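Part 4. The Sorting Table

Sets up after: Part 3, The Walls
Sheet 2373, last revised 9/27/20 by Merle Costigan

If you have made it through Part 3, you have three papered walls that stand up on their own, and you have probably sworn off wallpaper for life. Good. The rest is mostly putting things down in the right place, which people still manage to get wrong.

What you need from the cupboard

One blue bin with three compartments
One tub of toy bricks, mixed (the Corodville tub, number 201)
The black case
The red sparkly thing
One deck of cards, in its box

Everything else in the Corodville tub stays in the Corodville tub. Yes, including the little doors and windows.

4.1 Placing the bin

1. Wipe the marble-pattern floor with a dry cloth. The pattern has brown and tan veins in it. They don't come off. Chiến Âu spent most of a February afternoon finding this out, and we thank him for his service.

2. Set the blue bin near the back wall, close to the middle, with its compartments side by side.

3. Push down gently on the front rim. If the bin rocks, turn it around and try again. If it still rocks, it's the floor panel that isn't seated, and you get to go back to Part 3.

Note: The bin has no official front. We have had this discussion.

4.2 Placing the side pieces

4. Lean the black case against the left wall, handle facing the middle. Fasten the latches first. A case that falls open takes the whole side of the table with it, and the bricks go under the radiator.

5. Put the red sparkly piece and the card box over on the right, toward the back. They should be near each other but don't have to touch.

Note: Leave the cards in the box. One deck from the Skukbridge set came back to us as 51 cards and a coupon.

CAUTION: The glitter sheds if you rub it. Don't rub it. Don't "just check," either.

4.3 Laying out the bricks

6. Read the color order before you open the tub: red on the left, yellow in the middle, green on the right. It's also on the card taped inside the cupboard door, in Merle's handwriting, which looks like a seismograph but is correct.

7. Tip the loose bricks out onto the floor in front of the bin. Tip, don't pour. They should land in a heap and spread a little. Leave them however they fall — studs up, on their sides, leaning on each other. Lining them up defeats the purpose of a sorting table, and you'd be amazed how many grown adults can't help themselves.

8. Sort by color only. Size doesn't matter, and neither does which way up a brick lands in its compartment. 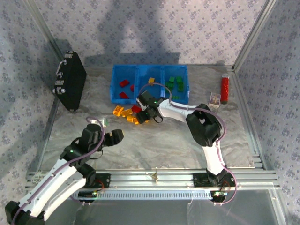
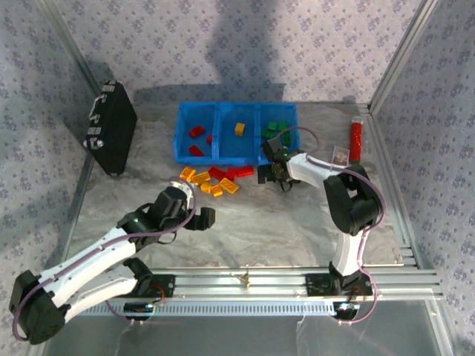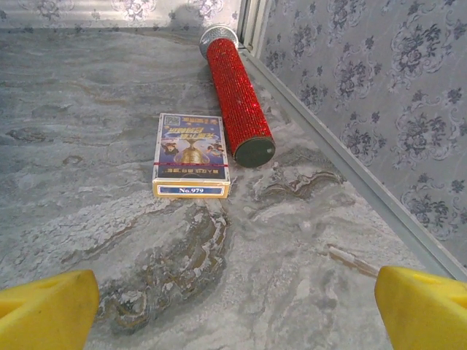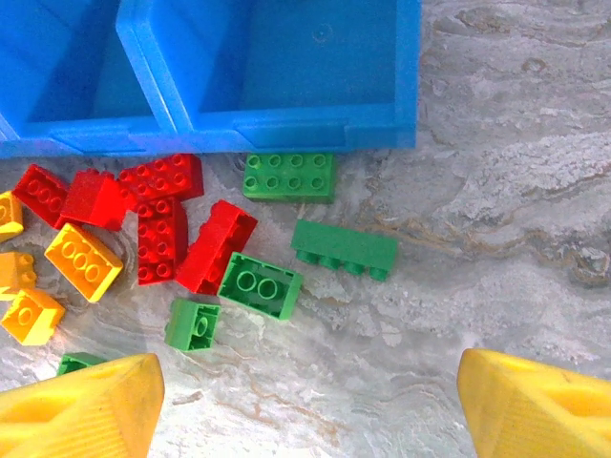 9. Keep going until the floor in front of the bin is clear. Check behind the bin as well. There is always one behind the bin.

Note on yellow and orange: Some of the yellow bricks are see-through and look orange, depending on the light and on how long you've been at it. They are yellow. They go in the middle. Please don't start a fourth pile. The Urside group started a fourth pile and we had to have a phone call.

CAUTION: Don't stack bricks above the rim. They will hold until you walk away.

4.4 Resetting

10. Lift the bin with both hands and empty it back into the tub. Turn it upside down and give it one tap. Small bricks like to wedge themselves against the dividers.

11. Leave the case, the cards and the red piece where they are if someone else is using the table within the hour. Otherwise, back in the cupboard, cards on the top shelf.

12. Sign the sheet on the clipboard. If a brick is missing, write down the color. "Some" is not a color.

Trouble with the table

Bin slides when you drop a brick in: The floor has been polished again. Put a square of the rubber shelf liner under each end.

Case keeps slipping down the wall: Stand it on its narrow edge and move the bottom out by a thumb's width. Tape is not the answer. Tape is how we came to need new wallpaper.

Paper lifting at a corner post: Press it flat and leave it alone overnight. If it's still up in the morning, order a roll of Tăng 1507 and see Part 3, with our sympathy.

Bricks left over that won't fit the bin: You've opened both tubs. Tub 3934 belongs to the tall shelf and has the blue ones in it. Blue has no compartment and never will, so if you find blue bricks on the table, close everything, separate the tubs, and start again from step 7.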